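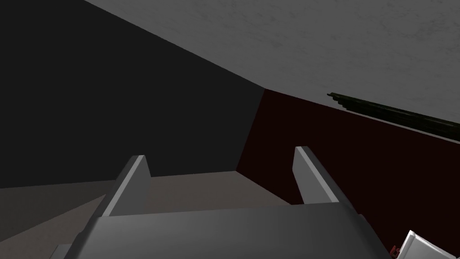 Flilgate is the Tuesday evening robotics club at Fustdale, and most of the first term is spent in simulation. Members write short programs that drive a two-fingered gripper round a set of rendered rooms. Each room has its own colours, so code that copes with pale walls also has to cope with a nearly black one next to a dark red one. The usual starting state is fingers open and nothing held. These are the questions we get most often.

**Do I need to have programmed before?**

No. Geeta Dhillon runs a beginners' table for the first 7 weeks. If you have written some Python you can skip it.

**What does it cost?**

£50 for the year, payable to Brijesh Bhatia by bank transfer or cash. Under-18s pay half.

**Do I need my own laptop?**

It helps. The club has nine to lend, and they go to whoever asks first. They stay in the building.

**What is Pikano?**

Our name for the simulator setup: the rooms, the gripper model and the scoring script. Install notes are in the members' folder. Use the version in the folder -- older copies score the grasp task differently.

**My gripper view is tilted. Is that a bug?**

Usually not. The view moves with the wrist, so if the wrist is rolled the walls will slope. Print the wrist angles before you report it.

**How does the Kanaujia Cup work?**

Teams of two or three submit one program, which is run 300 times with the objects in different places. The score is the number of successful lifts. Dropping an object before the timer ends counts as a miss. Entries close in July.

**Can I enter on my own?**

Yes, but tell Tarun Chauhan first, as he may have someone looking for a partner.

**Can parents stay?**

Yes. There are chairs at the back, and tea.

**Who do I ask about something else?**

Renata Figueroa for membership, Satish Thevar for anything to do with the software.

Last updated Saturday, March 7, 2020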